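Sorting Out the Toy Library
Project report, Introduction to Community Design, spring term

Our group picked the toy library at Oltidside for our term project, and we would pick it again tomorrow. It lends toys to families the way a regular library lends books, and when we first visited in March it had 1425 items on its list and no good way to tell which ones were ready to go back out. Returned toys went into whatever bin had space. Dolls ended up under train tracks, puzzle pieces ended up under dolls, and the people at the desk spent much of the afternoon digging.

We wanted to fix the returns side first. Our plan had 4 stages: drop-off, check, clean, shelf. Every toy moves through them in the same order, and a toy that fails the check goes to repair instead of cleaning. It sounds really simple (it is!), but getting the rules for the check stage right took us most of the term.

Bins were our first big discussion. We started out with fabric baskets, which look great and are a pain to wash. Then we tried clear plastic tubs from Netus, and the lids kept walking off. Metal bins with sloping sides won us over in the end. Things slide toward the middle, you can reach every corner with a cloth, and scratches don't matter much. 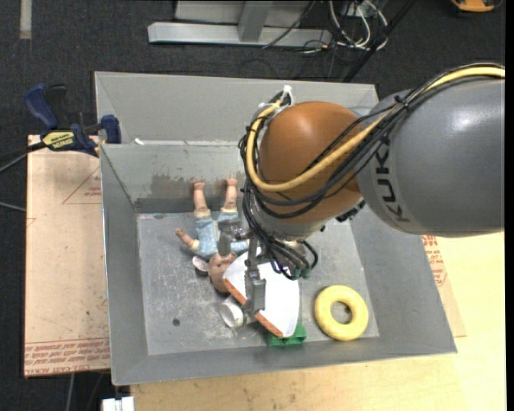

Dolls turned out to be the hardest category, and also our favorite. A wooden block is either fine or it isn't. A doll has arms and legs that can loosen, clothes that need washing separately, and a soft body in some cases that can't go anywhere near a sink. We wrote a separate card for them: look at the face and hands, move each limb once, check the seams of the outfit, then decide. Clothes come off and get a tag with the doll's number so they find their way home again — we learned that one after a very long evening of matching socks.

We logged 603 returns using the cards. Of those, 293 were dolls or soft toys, far more than we had guessed, so we gave them a second bin of their own next to the first. One is for dolls waiting to be checked and the other is for dolls going to the wash. Before that change they were getting mixed up almost every shift.

For the list itself we used Bratatix, a spreadsheet add-on the library already had. We added a column for the stage and one for missing parts. The Radonjić fund paid for the tags and card stock.

What we didn't finish: the puzzle check still takes too long, and the labels on the lower shelves peel when they get wiped. We would love for next year's group to take on the puzzles. Our cards and the blank log sheet are in the course folder, and the desk has a printed set by the door.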